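By December I had stopped dreaming about people and started dreaming about handles.

I was the one with the notebook, you see. Xiaoqing Yu wrote the code and Deming Duan ran the arms, and I sat on a stool on the second floor at Clustutstead and wrote down what happened to the cups. I had a whole private shorthand for it. A squiggle meant it slipped, a circle meant it landed right, and a little house meant Deming wanted to go home.

The idea was Xiaoqing's and it was simple enough that I could explain it to my mother (I did, twice, over soup). Everybody else trained on the clean tries. You take 1686 runs, you throw out the ones where something went wrong, and you teach the arm from the pretty ones. Xiaoqing wanted to keep the wobbles. She'd mark the second a grip started to go bad, and the second somebody pulled it back, and she'd feed the arm just that stretch, over and over, like a kid replaying the scary part of a movie.

"It'll learn to wobble," Deming said.

"It'll learn to get out of one," she said, and went off to find her sweater.

Well, they bet on it! Loser had to drive to Drakgate and explain the whole thing to old Zheng, who paid our rent and hated surprises. We had 663 runs with a rescue in them. We trained one version with those and one without, and then Deming set up the test himself so she couldn't be nice to her own side. Same rack, same mugs, and he got to choose how badly each one started out in the grip. He was not gentle about it. He liked the mugs best, because a handle can ruin your whole afternoon.

I remember the night of the last batch mostly by my feet, which were freezing, and by the vending machine pretzels. I kept my pencil moving and tried not to root for anyone. I was rooting for Xiaoqing so hard my jaw hurt. 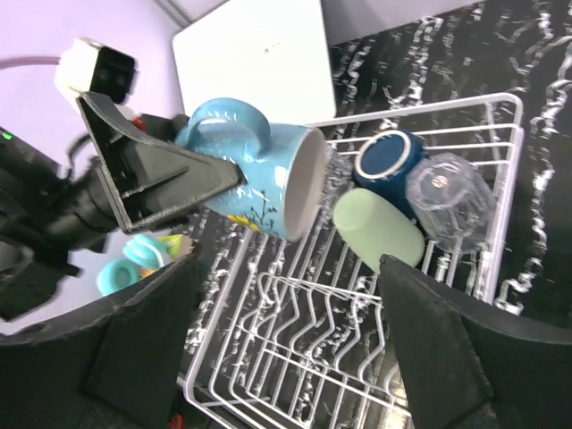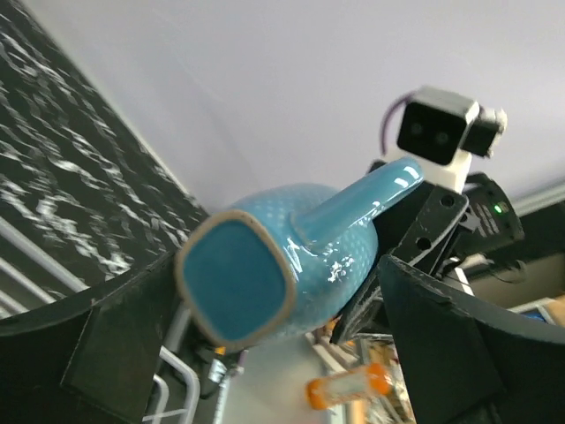
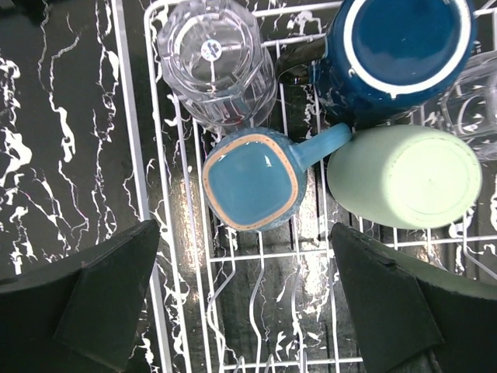
Deming read over my shoulder for a long time. The version trained on clean runs had dropped or jammed 13 more than hers had. He counted the squiggles again, out loud, then took the car keys off the hook and asked me what kind of pastry Zheng liked.

"What happens if you only train on the rescues?" I asked Xiaoqing while he was hunting for his other glove.

"It gets lost at the start, where nothing has gone wrong yet. You need plain runs for the ordinary parts and the rescues for the bad moments."

I wrote that down in real words and put a circle next to it.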